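Iyamu opens soft-goods sorting service for home moves

June 19, 2021

Iyamu has added a bedroom sorting service to its home-move program, covering slippers, hats, fleece and small handmade items. The service follows a trial in May across 23 households in Movton.

Items are laid out on the bed, grouped by type and placed in open boxes. Fabric pieces are kept apart from hard objects such as picture frames and vases, which are wrapped separately. Each bedroom is allotted 50 minutes. Labels list the contents, the room and the colour of the box. 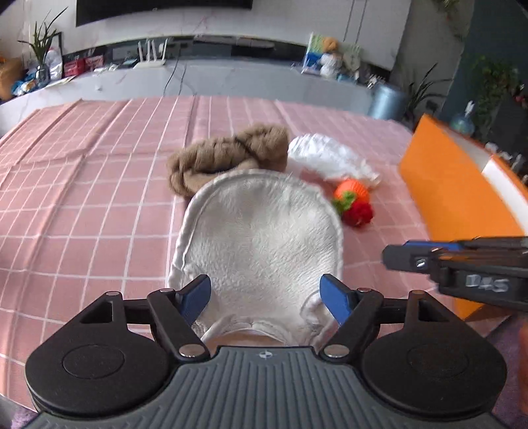 Do slippers need to be packed in their original box?
Any clean, rigid box will do, provided the pair lies flat and the toes are not bent. Plush-lined slippers should be dry before the lid goes on.

Knitted hats are packed unfolded where space allows. Crocheted pieces go in last — their petals and leaves flatten under weight. The limit for a mixed soft-goods box is 10 kilograms.

Bookings are open in Movton and Grasine. Households supplying their own boxes should have them assembled before the appointment. Cancellations require 13 hours' notice.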